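Updated 29/03/2022, mostly the part about bins.

# Keeping a small packing bench sane

Our bench at Lilwood sits next to a belt conveyor and handles about 400 odd-shaped parts in a good week. Most of what follows I learned by doing the opposite first.

**Sort by color before you sort by anything else.** Size feels cleverer, and you will spend a morning arguing over whether something is medium. Black parts in one bin, white parts in another. Anyone can do it before coffee.

**Keep one bin empty.** It looks like waste, and somebody tidy will try to fill it. Don't let them. When a part comes along that fits no category, it needs a place to go that isn't the top of the radiator.

**Park the bins against the rail.** A hand's width of gap between belt and bin is exactly wide enough to swallow a small cube. Ask me how long I spent on my knees with a flashlight in May. I use the same blue plastic for every bin, so that when one cracks I can swap it without redoing the whole row. 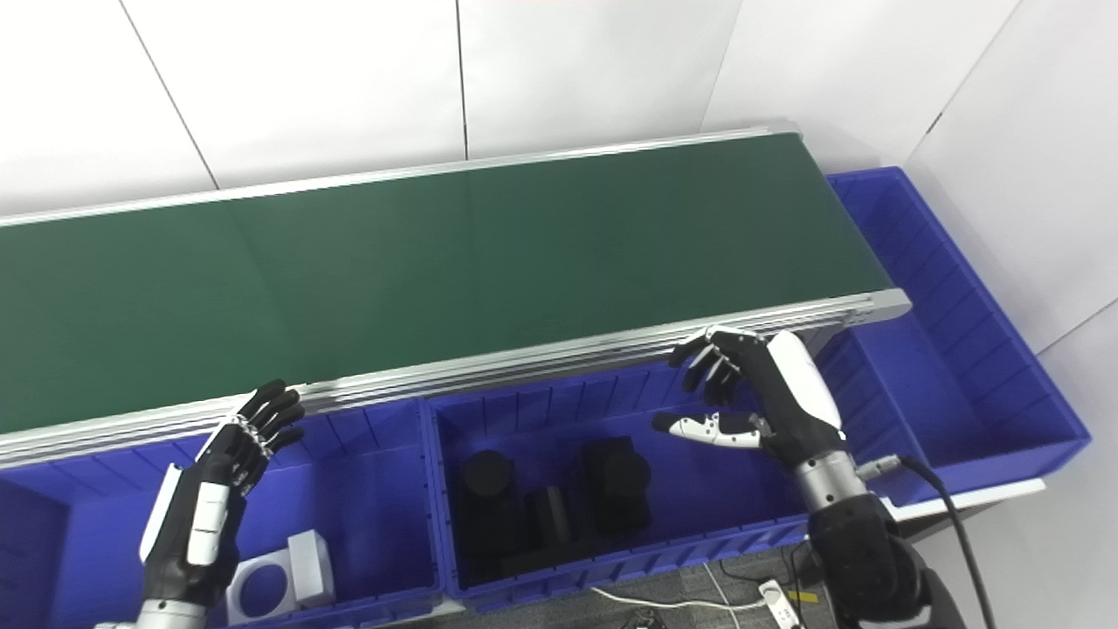

*Three blue bins along the near side of the belt: white pieces on the left, black in the middle, right one empty.*

**Clear the belt when you stop.** A part left on the belt over lunch becomes a part left on the belt over the weekend, and by Monday it has a nickname. Wipe the surface with a barely damp cloth while it's bare. Go along the seams too, that's where the grit sits.

**Grooved aluminum rails collect fluff.** An old toothbrush does it. So does a wooden skewer with a bit of rag wound around the end, if you've already ruined the toothbrush. Skip the spray polish - I tried the Grarneck one and the rail was slippery for days.

**Big pieces in first, against the back.** Long bars lie flat across the front where you can grab them. Round things will roll wherever they please, so wedge them between two blocks and stop taking it personally.

**Cables.** Carpet hides a cable surprisingly well until your foot finds it. Run power strips along the side you don't walk on, and label the plugs. Surachet Ruangrit on the next bench uses freezer tape, which sticks better than the 200 fancy Prinudlow labels I bought and am still using up out of spite.

**Bins get washed too.** Warm water, dish soap, upside down overnight. The ribbed walls hold dust in every groove, so use a bottle brush.

Next time: tape guns, and why ours is tied to the table.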